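Endard Two-Arm Skewering Bench
Van Hecke Kitchen Automation
Home > Cold kitchen > Bench machines > Endard

Soft fruit on sticks, threaded by a pair of arms on an ordinary table, alongside the people who already do it.

Anyone who has spent a summer morning in a catering kitchen will know the fruit skewer job. It is small, fiddly, sticky work, and it always seems to land on whoever was unlucky enough to be standing nearest when the order came in. One stick isn't any trouble. Several trays of them before the van goes out at half past ten is another matter, and by the end of it your fingers are pink and your neck has set like plaster. We started work on the Endard after a lot of conversations with people who did this every day and who, when we asked them which part of the morning they would gladly hand over, all gave us more or less the same answer (with some colourful language in one case, which we have left out).

The idea is a simple one. One arm holds the skewer and the other handles the fruit, and the two of them meet over a shallow tray in the middle. That's how most people do it by hand, after all: stick in one hand, berry in the other. We did try a version with a single arm and a clamp to hold the stick upright, and it was cheaper, but it bruised the fruit and we weren't happy with it.

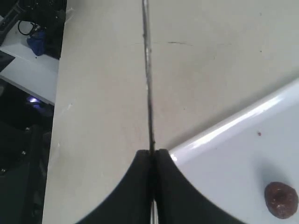 Grip is where most of our time went. A skewer is thin and wants to roll, and a raspberry is hollow and wants to collapse, so the same pair of fingers has to be firm with one and very gentle with the other. The Endard keeps separate grip settings for each arm, and you can nudge them up or down from the Zedgate screen without calling us. Fruit that has come straight out of the fridge can generally take a slightly firmer hold than fruit that has been sitting out, and your team will soon get a feel for it. We suggest setting it up with a handful of berries you don't mind eating afterwards.

What it changes for the people in the kitchen

We'd like to be straightforward here, as it's the question we get asked most, and quite often it's asked quietly, after the manager has stepped out to take a call. The Endard doesn't run a kitchen and it can't be left alone with one. It needs somebody to pick over the fruit, set out the tray, take away what's finished, wipe down and keep half an eye on things. In practice that person is also doing something else a few steps away, such as garnishing, boxing or labelling, and comes back to the bench when the tone sounds.

Our longest-running customer is a cold kitchen in Clutstead with 18 people on the early shift. Before the Endard went in, three of them were on skewers for most of the morning in July, when the garden party orders come thick and fast. Now it's one person minding the bench, and the other two have gone over to the dessert boxes, which used to be finished in a scramble at the end. Nobody's hours were cut, and we were pleased about that, though of course it was the kitchen's decision and we can't promise the same on anyone's behalf. The team told us the first fortnight was a nuisance. They had to rearrange the table, they had to remember not to lean across it, and they missed having a seat together for a chat while they threaded. They've since moved the radio nearer to the bench, and the minding turn has become rather popular with people who have sore wrists.

One thing they asked for, and which we have now built in for everybody, is a way to say "slow down, I'm new". Choose the learning pace on the screen and both arms move at a reduced speed until you tell them otherwise. It stays on for as long as you like. There are experienced people who leave it on all the time because they prefer the company of a slower machine, and we see no harm in that.
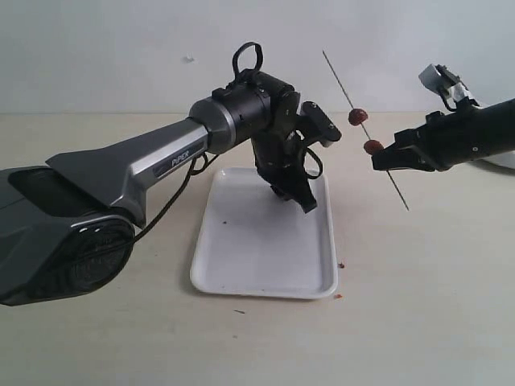 Handing over between human and machine is worth a bit of thought before you buy. The Endard works best when there is a clear side for fruit coming in and a clear side for skewers going out, and when everyone on the shift agrees which is which. You're welcome to swap them round to suit a left-handed colleague or an awkward doorway. Tell us when you order and we'll set the arms up the right way before delivery, or change it yourselves later from the Zedgate layout page, which takes about as long as making a pot of tea.

The fruit can go down any way it likes. You don't need to line it up in rows or point it in a particular direction, which was one of the first things kitchens begged us for. Leave a little space between pieces so that the fingers can get down either side, and spread them out over the tray as you would on kitchen paper. Piles are no good. If two berries are touching, the Endard will usually go for a different one first and come back to the awkward pair at the end.
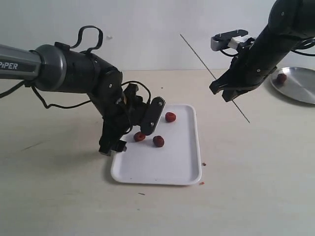

Raspberries spread out on the white tray, with an arm on either side.

Which fruit it copes with

Raspberries, strawberries (small ones whole, large ones halved), blackberries, seedless grapes, blueberries if they are on the big side, and cubes of melon. Cherry tomatoes and olives work too, and a number of people have bought it for canapés and never put a berry near it. We don't recommend banana. Fresh fig depends very much on the fig.

Sticks should be straight and fairly stiff, with a decent point. Standard skewers of around 22 cm suit it very well. Decorative picks with a knot or a bead at the top can be used, but you'll need the other set of finger tips, which we sell separately and which take a minute or two to change over.

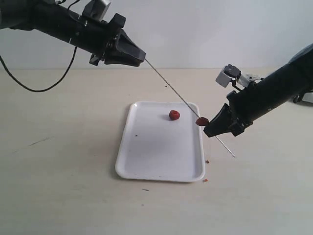

Threading is done a piece at a time, and the pace is set by the fruit. The stick-holding arm keeps its end still while the opposite one does the close work, and the arms check with each other before either lets go. It does mean they come very near to one another, nearer than people expect when they first see it: with a single piece on the skewer, the second gripper can be right up against it, and the next one is still sitting on the tray waiting its turn. Please don't be tempted to reach in and help. If a piece has gone on crooked or a crumb of fruit has dropped on the table, let the cycle finish, press pause, and tidy it up then. Small crumbs beside the tray won't bother the machine, so there's no rush to chase every one.

Cleaning

The finger tips come off and should be washed by hand in warm soapy water at the end of the shift, and whenever you change from one kind of fruit to another. The arms themselves are wiped down with a damp cloth and your usual food-safe spray (spray the cloth, please, and keep it well away from the cables). Trays can go through the dishwasher. We'd ask you not to use a pressure hose anywhere near the bench, and we ask this with some feeling, as it has happened twice.

Training

A trainer from Van Hecke comes out for a full morning when the bench is delivered, and again a month later once you've got some proper questions. We would much sooner train the people who'll be standing beside it than the people who signed the order, so do please arrange cover so they can be there. There's a printed guide of 26 pages with large type and a wipeable cover, and it can be ordered in Polish, Portuguese and Romanian at no extra cost.

What's in the delivery

Two arms with grippers and cables
Zedgate control unit and screen
Shallow white trays
Standard finger tips, one full set and one spare
Pause button on a lead, to be fixed wherever your hand falls naturally
Printed guide

You'll need a sturdy, level table with a pale, plain top (the cameras do better on it than on patterned or very shiny surfaces), two sockets within reach and decent overhead light. We don't supply the table, though we're happy to look at a photo of yours and tell you whether it will do.

Hire or buy

The Endard can be bought outright or hired by the month, with a minimum hire of three months. Plenty of kitchens take it from late spring until the end of the wedding season and send it back, and if you decide to keep it we take what you've paid in hire off the price. Servicing is included for hired benches. Ring or write to the Van Hecke sales desk for a quotation, and do say what fruit you're using and how many sticks you get through on your worst morning.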